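Can a Machine Tidy the Room Yet?
Osska Science Pages for Young Readers
May 23, 2021

A dishwasher is a machine that does a chore. So is a washing machine. Both are good at their work, and both have the same limit. Someone has to put the things in, and someone has to take them out again. The dishwasher does not walk to the table and pick up a plate.

A robot is a machine that can sense what is near it, choose what to do, and then move. Many robots work in factories. Most of them do one job in one spot. A part arrives in the same place every time, facing the same way, and the arm moves to that place. If the part is a little to the left, a simple robot arm may miss it.

A home does not work like that. Things get moved. People leave shoes on the floor. To do chores in a home, a robot has to deal with things that are never in quite the same place twice.

The hard part: cloth

Engineers sort objects into two groups. Rigid objects keep their shape when you pick them up. A spoon is rigid. Deformable objects change shape when you touch them. Cloth is deformable, and so is bread dough.

A computer can store the shape of a spoon once and use it again every day. It can't do this with a tablecloth. Each time the cloth is lifted, it takes a new shape, and part of it hides behind another part. A printed pattern helps a little. Straight lines on a flat cloth look straight. When the cloth has a bump or a fold in it, the lines bend. 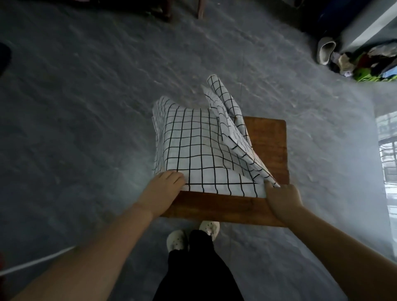

People solve the cloth problem mostly by feel. Your fingertips can tell if you are holding one layer or two. One hand holds the cloth still and the other hand pulls. If the cloth slides, you press harder, and you do it before you have time to think about it.

Robot hands, called grippers, often have just two fingers. Some have touch sensors, but these sense much less than skin does. In January a test robot named Fimus was given a pile of 17 small towels to fold. It folded 13 of them. The other four were picked up with two layers stuck together, and Fimus could not tell.

Fimus was also slow. It took 293 seconds to fold its first towel. Most of that time went into looking. The robot lifted the towel, turned it, stopped, and turned it again until its camera found a corner.

Smoothing is a separate job

After cloth has been folded or spread out, it usually needs to be smoothed. You do this with a flat hand. If you push too lightly, the wrinkle stays. If you push too hard, the cloth slides and makes a new wrinkle. The right amount depends on the cloth and on what is underneath it. 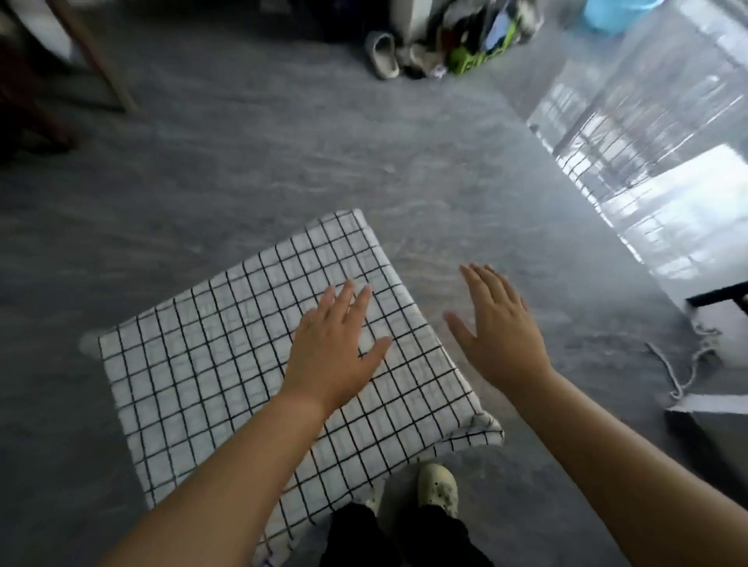
One hand presses on the grid fabric. The other is held just above the floor.

A robot can be taught to smooth. One way is to let it practice. The Higuchi smoothing program practiced 3000 times on a computer model before it was tried on real fabric. Computer cloth is simpler than real cloth, so the program still had to learn some things over again.

The easier part: furniture

Now think about a plastic stool. It is rigid. It does not change shape when you lift it, and it weighs little. For a robot, the lifting is the simple step.

The next step is harder. The stool has to go beside the table without bumping it. If there is a tablecloth hanging down, the stool should not drag on that either. The robot needs to know where the table is, where the stool is, and how far the stool sticks out past its own hands. Engineers call this planning a path. 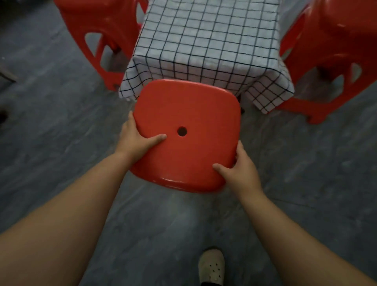 A path also has to work for everything already standing nearby. Other seats take up space. A person might walk past. A home robot has to check again and again while it moves, and stop if something changes.

So, can they do it?

Here is how things stood when these pages were written.

Vacuuming a floor: yes, if the floor is mostly clear.
Moving one light, rigid object: yes, in many labs, slowly.
Folding a towel: sometimes.
Spreading a cloth on a table: sometimes, with help.
Tidying a whole room: no.

Shops have the same problem. The Fletby stockroom robot can carry a closed box from one shelf to another. It cannot fold a shirt and put it back in the pile.

Words to know

Deformable: able to change shape when touched.
Gripper: the part of a robot that holds things.
Path: the route a robot plans before and while it moves.
Rigid: keeping the same shape.
Sensor: a part that measures something, such as light or touch.

Try it at home

Put on a pair of thick winter gloves. Close your eyes and fold a towel in half, then in half again. Open your eyes and look at the corners. Then do it once more with bare hands and compare the two.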